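不足额保险

不足额保险，又称低额保险或部分保险，是财产保险中的一个概念，指保险合同约定的保险金额低于保险标的保险价值的情形。与之相对的是保险金额等于保险价值的足额保险，以及保险金额高于保险价值的超额保险。在不足额保险之下，除合同另有约定外，保险人通常按照保险金额与保险价值的比例承担赔偿责任，差额部分视为由被保险人自行承担。

不足额保险普遍存在于家庭财产保险、企业财产保险和货物运输保险之中，其中以家庭财产保险最易引起争议。人身保险的标的是人的寿命和身体，一般认为不能以金钱估定其价值，故不适用这一概念；医疗费用类保险虽具有补偿性质，通常也不以保险价值作为计算基础。

目录
1 基本概念
2 成因
3 比例赔付
4 第一危险赔偿方式
5 在家庭财产保险中的适用
6 施救费用、残值与免赔额
7 各法域的规定
8 保险人的应对措施
9 事例
10 争议与评论
11 参见

基本概念

保险价值

保险价值是指保险标的在某一特定时间以金钱估计的价值，是确定保险金额和计算损失赔偿的依据。保险价值可以由投保人与保险人在订立合同时约定并载明，也可以留待保险事故发生时再行估定。前者称为定值保险，后者称为不定值保险。

在定值保险中，保险标的发生损失时以约定的保险价值为赔偿计算标准，除存在欺诈等情形外，双方一般不再就标的的实际价值进行争执。艺术品、古董、邮票及其他市场价格难以确定的财产多采用此种方式。在不定值保险中，保险标的发生损失时以事故发生时的实际价值为赔偿计算标准，因此合同订立时足额的保险，到事故发生时可能已成为不足额保险。

保险金额

保险金额是保险人承担赔偿责任的最高限额，同时也是计算保险费的基础。保险金额由投保人申报或由双方协商确定，其数额不当然等于保险价值。投保人支付的保险费通常与保险金额成一定比例，故保险金额的高低直接影响保险人收取的对价。

保险金额与责任限额在用语上有时混用，但二者并不完全相同。责任保险没有可供估价的有形标的，合同中只载明责任限额，不存在保险价值，也就不发生足额与否的问题。财产保险中的分项限额则是在总保险金额之内，对某一类财产或某一类损失另行设定的上限。

原始不足额与嗣后不足额

依发生的时间，不足额保险可以分为原始不足额与嗣后不足额。原始不足额是指合同订立时保险金额即低于保险价值，可能出于投保人的自愿选择，也可能出于估价上的错误。嗣后不足额是指合同订立时保险金额与保险价值相等，其后因物价上涨、财产增加或房屋改建等原因，保险价值高于保险金额。

区分二者的意义主要在于说明义务和过错的判断。就赔偿计算而言，多数法域以保险事故发生时的状态为准，不论不足额产生于何时，适用的规则相同。

自愿不足额与非自愿不足额

投保人有时有意将一部分风险留给自己，以减少保险费支出，或因合同要求被保险人自留一定比例，以促使其对财产加以必要的注意。此类安排称为自愿不足额。投保人误以为已获得充分保障而事实上并未足额投保的，称为非自愿不足额。实务中的纠纷绝大部分属于后一类。

成因

估价方法错误

以房屋为标的时，投保人常将房屋的市场价格误作保险价值。市场价格包含土地或土地使用权的价值，并受地段、学校及交通等因素影响，而火灾等事故损毁的是建筑物本身。许多保单以重置成本作为房屋的保险价值，即以同等材料和工艺重新建造该建筑所需的费用，其中包括清理现场、设计和报批等支出。在地价较低而建造费用较高的地区，重置成本可能高于市场价格，依市场价格投保即形成不足额。

以室内财产为标的时，常见的错误是遗漏。投保人往往只计入价格较高的家具和电器，而忽略衣物、寝具、厨房用具、书籍、窗帘及存放在储藏空间内的物品。单件价值较低的物品数量较多时，合计金额可能相当可观。

价格变动

建筑材料价格和人工费用的上升会使重置成本提高。若保险合同逐年续保而保险金额未作调整，差距将逐年累积。进口家具、电器等物品的重置价格还受汇率影响。大范围自然灾害发生后，当地对施工队伍和建材的需求骤增，重建费用可能在短时间内明显高于平时水平，保险业称之为需求激增。

财产状况变化

房屋扩建、改造厨房或浴室、铺设新地面、更换门窗等均会增加保险价值。投保人购置贵重物品、接受继承或赠与、与他人合并家庭居所，也会使室内财产的总值上升。此类变化在合同期间发生时，投保人未必想到通知保险人。

减少保险费的动机

保险费负担加重时，部分投保人倾向于降低保险金额。由于部分损失的发生频率高于全部损失，投保人可能认为较低的保险金额已足以覆盖预期的损失，而未注意到比例赔付规则同样适用于部分损失。

比例赔付

原理

比例赔付又称比例分担，英语保险实务中称为平均条款。其理论依据在于保险费与风险之间的对价关系：保险人按保险金额收取保险费，若对不足额投保的标的发生的部分损失全额赔偿，则不足额投保人以较少的保险费取得了与足额投保人相同的保障，形成对后者的不公平。按比例赔付时，未投保的部分视为由被保险人自保，损失由双方分担。

平均条款的做法早期见于海上保险，其后推广至火灾保险，并随火灾保险的发展进入企业财产和家庭财产保险领域。

计算方法

赔偿金额的一般计算公式为：

赔偿金额＝损失金额×（保险金额÷保险价值）

例如，某项财产在事故发生时的保险价值为4000元，保险金额为800元，则保障程度为20%。该财产发生部分损失时，被保险人所能获得的赔偿为损失金额的20%，其余由其自行承担。若该财产全部灭失，损失金额等于保险价值，赔偿金额即为保险金额800元。

由公式可知，在全部损失的情形下，比例赔付与按保险金额限额赔付的结果相同；两者的差别仅在部分损失时显现。保险金额高于保险价值时，公式中的比例以一为限，被保险人不能因超额投保获得超过损失的赔偿。

多项标的的处理

一份保单承保多项财产时，应当逐项计算，还是合并计算，取决于合同的约定。保单对各项财产分别列明保险金额的，一般逐项适用比例赔付，一项财产保险金额的盈余不得用于弥补另一项的不足。保单仅载明一个总保险金额的，则以全部财产的总价值为分母。

部分保单设有补偿条款，允许将超额项目的多余保险金额转移至不足额项目，但通常要求各项财产处于同一地点并适用相同的保险费率。

共同保险条款

部分市场采用共同保险条款缓和比例赔付的后果。依该条款，投保人须将保险金额维持在保险价值的一定百分比以上，达到该百分比的，部分损失在保险金额限度内全额赔偿；未达到的，以实际保险金额与应有保险金额之比计算赔偿。该条款使投保人在估价上有一定的容错余地，在商业财产保险中应用较多。此处的共同保险与多家保险人共同承保同一风险的共同保险名称相同而含义不同。

第一危险赔偿方式

第一危险赔偿方式，又称第一损失赔偿方式，是指保险人在保险金额限度内按实际损失赔偿，不考虑保险金额与保险价值的比例。该方式在理论上将标的价值分为两部分：保险金额以内的部分为第一危险，由保险人承担；超出部分为第二危险，由被保险人承担。

采用第一危险赔偿方式时，即使保险金额低于保险价值，部分损失只要未超过保险金额即可获得全额赔偿。该方式对被保险人较为有利，理赔时无须核定全部财产的价值，程序也较为简便，故多用于室内财产、盗窃保险以及难以逐项估价的标的。相应地，其单位保险金额的保险费率通常高于比例赔付方式。

盗窃保险采用这一方式另有其理由。盗窃者很少能够将一处场所内的全部财物搬走，全部损失的可能性较低，要求投保人按全部财产的价值投保并无必要。保险人在此类保单中往往要求投保人申报财产总值，作为厘定费率的参考；申报值明显偏低的，仍可能引起告知义务方面的后果。

在家庭财产保险中的适用

房屋主体

房屋主体包括墙体、屋顶、地基以及固定于建筑之上的设施。家庭财产保险对房屋主体多采用比例赔付，保险价值依重置成本或出险时的市场价值确定，具体以保单约定为准。集合住宅中，公共部分由管理组织统一投保，业主个人投保时需注意二者的范围，避免重复或遗漏。

附属建筑如车库、围墙和花园棚屋是否包含在房屋主体的保险金额之内，各保单规定不一。投保人如将其排除在申报范围之外，而保单将其列为保险标的，则总保险价值高于申报值，亦可构成不足额。

装修及附属设备

装修及附属设备在一些市场单列为一项，包括地面、墙面饰层、固定橱柜、卫生设备和内部门窗等。此类财产的价值随使用年限而减少，理赔时常扣除折旧。保单以重置价值承保时不扣折旧，但通常要求被保险人实际进行修复或更换。

租赁住房中由承租人出资完成的装修，所有权归属可能依租约而定。承租人对其使用和收益具有经济上的利害关系，一般承认其具有保险利益。出租人与承租人均未将该部分计入保险金额的情形并不少见。

室内财产

室内财产指可以移动的家庭物品，包括家具、电器、衣物、寝具、日用品和陈设。盆栽植物、活体动物及食品在许多保单中属于除外财产或受到限制，另一些保单则将室内盆栽作为一般陈设承保，花园内的植物须另行附加。现金、首饰、票证和收藏品一般设有分项限额，超过限额的部分须单独列明并提供估价证明。

对室内财产采用第一危险赔偿方式的保单，被保险人无须担心比例扣减，但仍受总保险金额和分项限额的约束。发生火灾等可能造成全部损失的事故时，保险金额过低依然会导致补偿不足。

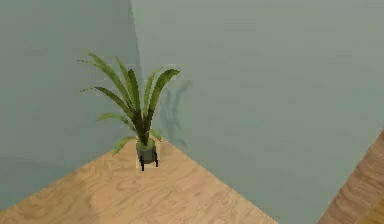

财产清单

编制财产清单是减少非自愿不足额的主要方法。清单通常按房间编列，载明物品名称、购置时间、购置价格和估计重置价格，并附发票、保修单据或影像资料。清单的副本应保存于被保险房屋以外的地点或电子存储空间，以免与财产一同损毁。

清单的作用在于两方面：投保时作为确定保险金额的基础，理赔时作为证明损失存在和程度的材料。清单本身不构成对保险价值的约定，除非合同将其列为附件并明确约定为定值。

重置价值与实际现金价值

同一件物品依重置价值和依实际现金价值计算，所得数额可能有较大差异。重置价值为购置同类新品所需的费用，实际现金价值则为重置价值减去折旧后的余额。保单以重置价值赔偿的，保险金额也应当按重置价值确定。投保人依二手价格申报保险金额，而保单约定以新代旧的，将构成不足额，并可能适用比例赔付。

反之，保单以实际现金价值赔偿，而投保人按新品价格投保的，则可能构成超额保险，多缴的保险费不会带来更多赔偿。

施救费用、残值与免赔额

施救费用

保险事故发生时，被保险人为防止或减少损失所支付的必要、合理费用，由保险人在损失赔偿金额以外另行计算。在不足额保险中，施救费用是否同样按比例承担，取决于法律和合同。较为通行的做法是，施救费用与标的损失适用同一比例，理由是施救行为保全的利益中也包含被保险人自行承担的部分。不同意见认为，施救费用的负担应当鼓励被保险人及时采取措施，不宜因不足额而打折扣。

残值

受损财产尚有价值的，残值一般在计算损失金额时扣除，或折价归被保险人。保险人支付全部保险金额后，受损标的的权利归属依保险金额与保险价值的关系而定：足额保险的，全部权利归保险人；不足额保险的，保险人按照保险金额与保险价值的比例取得部分权利。

免赔额的扣除顺序

保单同时适用比例赔付和免赔额时，扣除的先后顺序影响最终金额。先按比例计算后扣除免赔额，被保险人承担全部免赔额；先扣除免赔额后按比例计算，则被保险人承担的免赔额在效果上也按比例减少。合同未予明确的，可能作出有利于被保险人的解释。较为完备的保单会在赔偿处理一章中写明计算步骤。

代位求偿

损失由第三人造成的，保险人赔偿后在赔偿金额范围内取得代位求偿权。被保险人就未获赔偿的部分仍有权向第三人请求赔偿。第三人的财产不足以清偿双方时，关于何者优先受偿，存在被保险人优先、保险人优先和按比例受偿等不同主张，其中被保险人优先说在学理上支持者较多。

各法域的规定

中国大陆

《中华人民共和国保险法》规定，保险金额不得超过保险价值，超过部分无效，保险人应当退还相应的保险费；保险金额低于保险价值的，除合同另有约定外，保险人按照保险金额与保险价值的比例承担赔偿保险金的责任。该规定属于任意性规范，当事人可以约定采用第一危险赔偿方式或其他方式。

比例赔付条款具有减轻保险人责任的效果。采用格式条款订立合同时，该类条款是否属于应当提示和明确说明的条款，在诉讼中时有争论。司法解释将比例赔付条款列入可以认定为免除保险人责任的条款范围，保险人未尽提示和说明义务的，条款可能不产生效力。

德国

德国保险合同法设有关于不足额保险的专门条文，规定保险金额显著低于保险事故发生时保险价值的，保险人仅按两者的比例给付。条文中的“显著”要件使轻微的不足额不致引起扣减。家庭财产保险市场上常见放弃主张不足额的条款，其前提多为投保人按住宅面积以规定的单位金额确定保险金额。

法国

法国保险法典规定了比例规则，保险标的在损失发生之日的价值超过保险金额的，除有相反约定外，被保险人就超出部分视为自己的保险人，并相应承担一部分损失。法国法另有针对风险申报不实的比例规则，依已缴保险费与应缴保险费之比减少赔偿，二者的适用条件不同，但在同一案件中可能同时出现。

英国

英国法上，海上保险的不足额问题由成文法处理，被保险人就未投保部分视为自己的保险人。非海上保险一般须有合同中的平均条款方可按比例扣减，无此条款时，保险人在保险金额限度内赔偿全部损失。就消费者保险而言，投保人申报的财产价值不实，还可能依关于消费者陈述的法律加以处理，后果视其主观状态而有别。

保险人的应对措施

指数化调整

保险人可在合同中约定保险金额随建筑费用指数或消费价格指数自动调整，保险费同步变动。指数化调整能够缓解因价格上涨造成的嗣后不足额，但不能纠正最初的估价错误，也不反映房屋改建和新购财产带来的变化。

按面积或房间数承保

部分家庭财产保险产品不要求投保人申报财产价值，而以住宅面积、卧室数量或建筑类型确定统一的保险金额。投保人如实提供上述信息的，保险人放弃主张比例赔付。此类产品减少了估价负担，代价是保险金额与个别家庭的实际情况可能不符。

专业估价

对高价值住宅和收藏品，保险人往往要求或提供专业估价。估价人员实地查看建筑结构、材料和装修状况后出具报告，载明重置成本。合同可以约定，保险金额依报告确定且报告在有效期内的，保险人不得主张不足额。

容差条款

容差条款约定，保险金额与保险价值的差距在规定幅度之内时不适用比例赔付，只有超出该幅度时方予扣减。该条款的功能与德国法上的“显著”要件相近，旨在避免双方为细小的估价差异发生争执。

续保提示

保险人在续保通知中提醒投保人核对保险金额，并列举应当申报的变化，如扩建、改造和购入贵重物品。续保提示一般不改变投保人自行确定保险金额的责任，但在发生争议时可作为保险人已履行提示义务的证据。

事例

德鲁盖特（Drurgate）的住宅险市场常被用来说明嗣后不足额的处理。该地住房以木结构和砖木混合结构为主，内部门扇、地板及固定橱柜在重置成本中占有较高比重，而许多保单的保险金额仍沿用购房时的数额。

当地保险人普拉茨卡（Platska）原先对房屋主体和装修合并设定一个保险金额，并适用比例赔付。其后该公司改订条款，将装修及附属设备单列，并引入容差条款。公估机构托克斯（Tokex）为此编制了分项核价表，内部木门按门扇、门框和五金件分别计价，地面按材料和铺设面积计价。 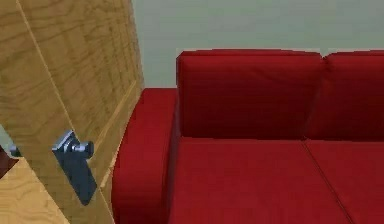

室内木门，装有金属拉杆式把手

托克斯曾就39件住宅理赔案卷进行复核。负责复核的公估师Thảo Khúc在报告中指出，案卷中的不足额多发生于装修项目，投保人通常能够说明家具的价格，却很少将门、地板和固定橱柜计入财产总值。报告建议在投保书中将上述项目单列为填写栏，并在栏目旁注明其属于装修或室内财产，以减少归类上的误解。

纳河（Na）沿岸的住宅另有特殊情形。该区域的保单将水灾损失设为附加险，附加险保险金额与主险分别载明。主险足额而附加险不足额时，水灾造成的部分损失仍按附加险的比例计算。普拉茨卡于改订条款时对附加险改采第一危险赔偿方式，并相应调整了费率。

争议与评论

对消费者的适当性

对家庭财产保险适用比例赔付，长期受到消费者保护方面的批评。批评意见认为，普通投保人缺乏估算重置成本的知识和手段，将估价错误的后果全部归于投保人有失公平；比例赔付的计算方式也不符合一般人对保险金额的理解，多数人认为损失只要低于保险金额即应获得全额赔偿。

支持意见则强调，取消比例赔付将使足额投保人补贴不足额投保人，并可能诱使更多投保人压低保险金额，最终推高整体费率。折中的主张包括对消费者保险规定法定容差、将第一危险赔偿方式设为默认规则，以及由保险人承担提供估价工具的义务。

举证责任

主张适用比例赔付的保险人一般应就保险价值高于保险金额负举证责任。房屋或财产严重损毁后，事故前的价值往往难以查明，须依图纸、照片、购置凭证和同类财产的价格推算。双方各自委托的估价结论不一致时，合同常约定由双方共同选定的第三方作出裁定，或交由法院委托鉴定。

保险人在订约时已对标的进行查勘，并据此认可保险金额的，事后能否再主张不足额，见解不一。一种见解认为，保险人明知或应知标的价值而未提出异议，应受其行为拘束；另一种见解认为，查勘的目的在于评估危险程度，不等于对保险价值作出确认。

与告知义务的关系

投保人申报的财产价值偏低，既可能构成不足额，也可能构成对告知义务的违反。两种制度的后果不同：不足额导致按比例赔付，违反告知义务则可能导致合同解除或拒赔。通常认为，单纯的估价偏低应优先依不足额规则处理，只有在投保人故意隐瞒影响承保决定的事实时，方可适用告知义务的规则。例如，投保人为避免保险人要求加装防盗设施而故意低报首饰总值，即可能超出单纯估价错误的范围。

保险代理人与经纪人的责任

投保人依代理人或经纪人的建议确定保险金额，而该金额明显不足的，可能产生中介人的责任问题。代理人的行为后果一般归于保险人，保险人因此可能不得主张比例赔付。经纪人为投保人的利益提供服务，未说明估价基础或未提示不足额后果的，可能须对投保人因此减少的赔偿负责，但投保人自己提供错误信息的，其责任相应减轻。

重复保险的竞合

投保人就同一标的向数个保险人分别投保，各份合同单独观察均为不足额，而合计保险金额未超过保险价值的，不构成狭义的重复保险，各保险人分别依其保险金额与保险价值的比例赔偿。合计保险金额超过保险价值的，则依重复保险的规则分摊，被保险人所获赔偿总额不得超过保险价值。各保单采用的赔偿方式不同，如一份采用比例赔付而另一份采用第一危险赔偿方式时，分摊的计算较为复杂，须先分别确定各保险人在无其他保险情形下的独立责任额，再按独立责任额的比例分摊。

参见

足额保险
超额保险
重复保险
定值保险
损失补偿原则
保险利益
免赔额
家庭财产保险
保险公估

本条目最后修订于2026年2月13日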